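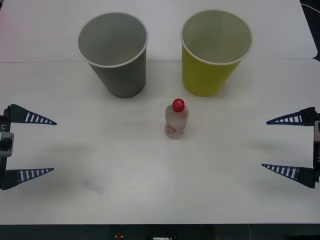

Department of Material Culture and Everyday Life, Plerkesitz

Figure 2. Two paper cups and a small plastic bottle on a white tabletop.

3. The cup at the workplace

3.1 Setting and material

The observations in this section come from the offices of Plosis in Rillville, where the first author, Sandro Valentini, spent the whole of July. Plosis is a firm of land surveyors. Its employees are partly in the building and partly outside at the measuring sites, and this double life of the staff has consequences for the way they drink. A person who leaves for a field outside the town wants to carry the coffee to the car. A person who stays at the desk could use a ceramic mug, and the firm provides such mugs, but many do not take them.

We conducted 15 interviews, all in the rooms of the firm and all with persons who had agreed in writing. The interviews were held in the language that the person preferred, and the passages cited were translated by us. In addition we kept a diary of the kitchen on the upper floor, written at 10:00 and again in the middle of the afternoon. The diary does not record who drank what. It records which vessels stood on which surfaces, whether something was written on them, and in which state the washing-up was found.

The firm bought its paper cups in cartons of 2000. We mention this because the carton was a frequent subject in the interviews. It stood open under the sink, and several persons described the moment when they understood how large it was. One surveyor said: "You take from it and it does not go down. So you do not feel that you take." When the level of the carton at last became visibly lower, the mood in the kitchen changed a little and people began to write their initials on the cup.

3.2 Which vessels are called disposable

Before we come to the reuse of cups, a remark on words is necessary. In the literature the term "disposable" is normally a property of the object, given to it by the factory. A paper cup is disposable and a porcelain cup is durable. Our interview partners used the word differently. For them a vessel became disposable at a certain point of the day, and this point could be moved. The tall tapered form with a rolled lip, as with the grey cup in Figure 2, was considered by several persons to be worth keeping until the evening. A low cup from the water dispenser was not. Both are made of paper, and the persons knew this very well.

Small plastic bottles have a position between the two. They can be closed, and the lid was named again and again as the reason why a bottle survives. A bottle was refilled at the tap for days, it was taken home in a bag and brought back, and one person in the drawing office could tell us in which shop at the railway station hers was bought. No one could tell us such a thing about a cup. We therefore propose to speak of the short biography of a vessel, and we use "short" here as a relative word: the bottle has a short biography when it is compared with a mug, and a long one when it is compared with a cup.

3.3 Reuse within one day

We distinguish 3 patterns of reuse. They are not types of persons. The same person could follow one pattern in the morning and another after lunch, and this was in fact common.

The first pattern we call continuation. The cup is filled again with the same drink, without rinsing, and remains in the same place. Continuation was practised mainly with tea, because the tea bag stays in the cup and, in the words of one employee, "keeps the seat". Coffee was continued less willingly. The dry ring from the first portion was felt to be unpleasant, although the persons who mentioned it also said that they could not taste it.

The second pattern is conversion. Here the cup receives another function: it holds pencils, the small nails used for marking, a plant cutting, or the shells of sunflower seeds. Conversion is very visible, and for this reason visitors often overestimate it. In the kitchen diary the converted cups are few, but they stay on the tables so long that one meets them every day.

The third pattern, parking, was new to us. A cup is left half full at some neutral place — on the cabinet beside the plotter, on the windowsill of the stairs — with the intention to return. Whether the owner returns is uncertain. A parked cup may not be thrown away by others before the end of the working day; this rule was known by all our interview partners, and it is not written anywhere. A newly employed draughtsman broke it in his first week and was corrected in a friendly manner. He told us the story himself and found it still embarrassing.

3.4 The shared table

Parking leads to the question of surfaces. At the private desk every vessel belongs to the person who sits there. At the shared table of the kitchen this is not so clear, and two cups standing next to each other may need to be told apart by some sign. The signs that we found were modest: a bitten rim, a folded seam, a tea bag string wound to the left, initials. Colour was used where the supplier had delivered different colours, which happened by chance and was welcomed. After such a delivery the people of the measuring group took one colour and the office another. No one had decided this, and when the next carton was all white the habit disappeared again.

Bottles were less often confused. They were labelled by the manufacturer, but the persons did not identify them by the label. They used the level of the water and the place where the bottle stood. If a colleague had wiped the table and put the bottles back in another order, there was uncertainty and sometimes both bottles were given up.

3.5 Limits of the observations

The month of July was warm, and we must assume that cold drinks have a larger part in our material than they would have in winter. The office at Man, the second location of the firm, has no kitchen and was visited only on 2 afternoons. The staff there drink at a bakery on the ground floor, from glasses, and the parking of vessels does not occur, or it occurs in a form that we did not recognise. We have left these visits out of the comparison in Section 4.

It should also be said that our presence had an influence. After the first interviews the ceramic mugs were used more, and one person apologised to us for a paper cup although we had not asked about it. We tried to reduce this effect by drinking from paper cups ourselves. The diary from the second half of the month shows fewer mugs again, but we cannot separate our influence from the holidays, which began in the same period and took several of the mug users away.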